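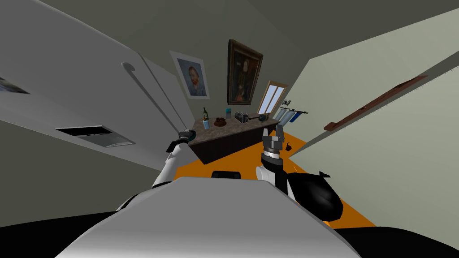 The robot's two grippers in the simulated kitchen. The tall white door handle is on the left.

How a Home-Built Robot Practices in a Pretend Kitchen

A simulation is a copy of a place or a machine that exists only inside a computer. People who build robots at home or in a shared workshop use simulations to test a program before they run it on real motors.

The robot in this explainer was built at Flanico, a shared workshop with benches, tools and one kitchen nobody is allowed to damage. The project is called Wuvatik. It has two arms, and each arm ends in a gripper. A gripper does the job of a hand. The right one has two fingers that move toward each other and apart, like the ends of a pair of tongs.

What the computer knows

The simulated kitchen is stored as a list of objects. The refrigerator is on the list. So are the toaster, the green bottle and the light blue cup. Each object has a shape, a position and a weight. The computer also stores the length of every part of the robot and how far each joint can turn.

A program called Bayram does the arithmetic. It divides each second into 600 steps. At every step it works out where each part of the robot has moved and whether any two objects are touching. If a gripper touches the bottle, Bayram calculates how hard it pushed. A hard push near the top of a bottle makes it tip over. A gentle push near the bottom makes it slide.

Why the walls look bent

The simulated camera has a wide-angle view. A wide-angle view fits a lot of the room into one picture, but straight edges come out curved or slanted. The side of the refrigerator is flat in the computer's list of objects. It only looks curved in the picture. The robot's program must correct for this when it works out where to reach.

Learning to open a door

The first task for Wuvatik was to pull the refrigerator door open. It has seven stages:

1. Find the handle.
2. Move the arm near it.
3. Open the gripper.
4. Put one finger on each side of the handle.
5. Close the gripper.
6. Pull along a curve.
7. Let go.

Stage 6 took the most work. A door swings on hinges, so its handle travels along part of a circle. An arm that pulls in a straight line will strain against the handle or slip off it.

The builders ran the task 3409 times in simulation. The door opened fully in 3050 of those runs. Most of the failures were slips at stage 6.

From the computer to the bench

A simulation is never an exact copy. Real motors warm up, real screws work loose, and real handles can be greasy. The builders test each new program on a small control board named Mernix, which limits how hard the motors can push. An adult stands beside the emergency stop switch during every test.

Try it yourself

Ask an adult before you start. Hold a refrigerator handle with two fingers and open the door slowly. Watch your elbow. It has to bend or move sideways as the door swings. Draw the path your hand took on paper, as seen from above.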